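# About Ziston Rugby Club

Ziston Rugby Club plays amateur rugby union in Brevutport. We run two men's teams, a women's team, and age-group squads from under eights to under eighteens. The club has 801 registered members, counting juniors, and our home is the ground on Clarent Road, next to the bus depot.

## How we got here

The club began as a works team at the Cordeiro cannery. When the cannery closed, the players kept the fixtures going on a borrowed school field and changed in a corridor. They took the name Ziston from the street where most of them lived. After several seasons the city offered a long lease on the Clarent Road site, which at that time had one pitch and no drainage to speak of.

There are two full-size pitches now, plus a smaller grass area for the youngest groups. The main pitch has floodlights. The stand seats 200, and there is a covered rail along the near touchline for people who would sooner stand.
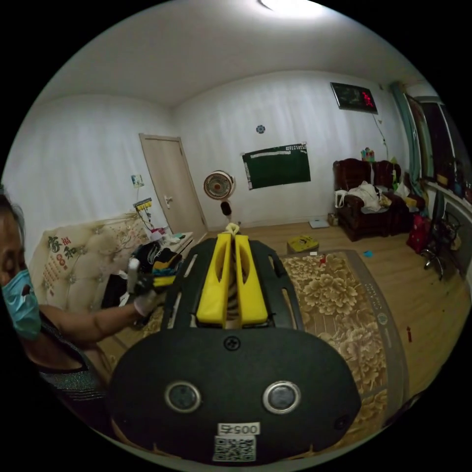

The women's team started later than the men's and for its first two seasons played only friendlies. It entered the regional league the year after and has been in it since. Both men's teams play in the county divisions. The second team is where most adult beginners get their first games.

## Training

Adult squads train twice a week in the evening, starting at 7:00. Juniors train on weekend mornings, with the youngest groups finishing first so the older ones can have the whole field. From March the evening sessions move to the back pitch while the main one is reseeded.

You don't need experience to join any squad. New adult players do four weeks of tackle and ruck work before they take part in a full-contact session. Mouthguards are required for everyone from under nines up. Boots with metal studs are checked before matches, and a referee can send you off to change them.

## Kit and match shirts

Each squad has a set of match shirts that stays with the club. Players buy their own shorts, socks, and training tops. A match shirt costs $57 to replace if it is lost, and the replacement has to come from our supplier so that the colors match.
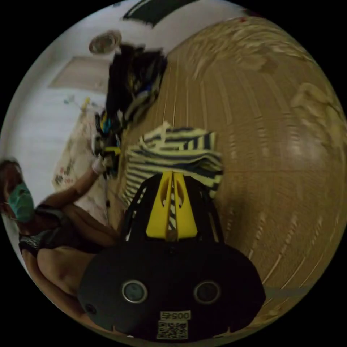

Shirts go home for washing on a rota, one household per squad per week. Wash them cold, turn them inside out, and keep them out of the dryer. Collars and cuffs should be checked for tears before the shirts come back. Spread each one out on a flat surface to do this, as with the striped garment here, and pull the seams straight, or a small split under the arm is easy to miss. Torn shirts go in the repair bag by the kit room door with a note saying where the damage is.

Secondhand boots and training tops are kept on the shelves in the clubhouse hallway. Take what fits and leave what you have outgrown. Please tie boots together by the laces.

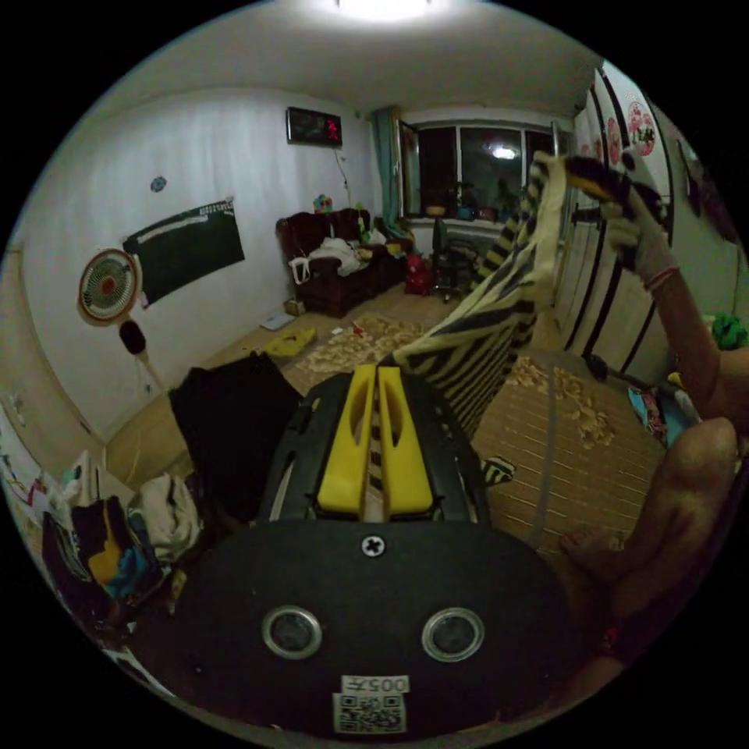 Marisol wrote to us after her son's first season in the under tens: "We had the shirt bag twice in one month and I wasn't thrilled, but he learned every name in the squad from sorting the sizes. The coaches told us early what he'd need to buy and it was less than we paid for soccer."

The rota has since been changed so that no household gets the bag twice in the same month unless it asks to.

## Fees

Junior membership is $69 for the season and covers insurance, league registration, and use of the match shirts. Adult fees depend on the squad and can be paid monthly. A reduced rate is available for students and for anyone out of work. Ask at the clubhouse desk and you will be given a short form.

## Visiting us

The clubhouse opens at 6:30 on training evenings and an hour before kickoff on match days. Parking is on the gravel lot behind the stand. Don't use the depot side, as buses turn there until late. Entry to junior and women's matches is free, and the gate for first team matches is by the stand.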